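Old desktops, new homes: a visit to Pidomthorpe's repair shop

The door at Praten sticks, so you have to lean on it, and then you're in among the shelves and somebody is already offering you tea. I'd been meaning to talk to the founder for months. The shop takes in old office computers, fixes them up and passes them on to families in Pidomthorpe who don't have one, and last year 632 machines went out that way. I wanted to know how a place this small does it!

"We started with 40 computers from a school that was closing," the founder told me, clearing a chair. "I thought we'd get through them by spring. It took until November, and by then people had left another pile at the door."

What surprised me is how little of the work is clever. Most of the machines that come in are fine, the founder says, or nearly fine. They're slow, they're full of dust, they've been under a desk for years. A bigger drive or more memory goes in, the old data is wiped, and a free operating system goes on.

"People think a computer dies of old age," the founder said. "Mostly it gets boring. The company buys new ones and the old ones go in a closet."

Desktops are the favorites here, well ahead of laptops. You can get into them with one screwdriver (sometimes none), and the parts are easy to find. I asked what gets looked at early on, and the answer came right away: power. A machine that keeps shutting itself off is often blamed on software, and weeks get wasted that way. "Swap in a supply you know is good, and see if it still happens. Just don't open the supply itself. Leave that one closed."

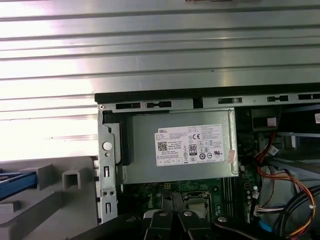
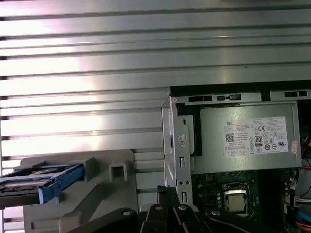

Tatau, on the phone from the Jitpraphai branch, wanted it known that the repairs are the easy half. Finding out who needs a computer takes far longer, Tatau said, and a family will wait weeks before asking for a keyboard that works. The branch has 216 households on its list and calls every one of them back a month after delivery, "even if it's only to hear that the printer won't print."

Back in Pidomthorpe, the founder agreed with all of that and laughed about the printers. The calls are how the shop learned to put a paper sheet in every box, in large type, with the five things people ask most.

And the goal? There is one, written on the wall by the kettle: 2000 computers given out between the two branches. "I'd love to get there," the founder said, "but I'd also love a door that opens." Then the bell went, and a man came in backward with a monitor under each arm.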